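Gunen Desk Top, Light Wood Finish

Home > Office > Desks and Tops > Gunen

The Gunen is a plain rectangular desk top for home and office use. It is sold on its own or as a set with the Tasard steel frame. The surface is a light wood color with a long grain, and it goes well with black or gray chairs and most carpet colors.

Size and weight
Width: 128 cm
Depth: 70 cm
Weight: 24 kg
Load limit on Tasard frame: 40 kg, spread evenly

What is in the box
Desk top, mounting screws, 2 cable clips and a printed sheet with the hole positions. Legs are not included unless you order the set. The screws fit the Tasard frame only. If you are using the Irkari trestles, no screws are needed and the top rests on the rubber pads.

Assembly
Lay the top face down on a blanket or carpet. Line up the frame with the marked holes and put in all the screws by hand before you tighten any of them. Two people should turn the desk over. Do not lift it by one end.

Finish
The color is pale beige to honey, and the grain differs from one top to the next. Tops ordered together are not matched. If you want two desks side by side, ask for a pair in the order notes and we will pick the closest ones in stock.

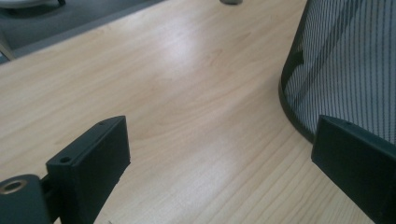 Wipe with a damp cloth and dry the surface afterward. Do not use scouring pads or bleach. Put a mat under hot cups. Chairs with hard armrests can mark the front edge over time, so check the armrest height before ordering. The Szilágyi edge strip, sold separately, fits the front and sides.

Delivery
Usually shipped in five working days. Orders over $500 ship free within the mainland states. The showroom is closed for the first half of August, and orders placed then go out when we reopen.

Returns are accepted within 30 days if the top has not been drilled.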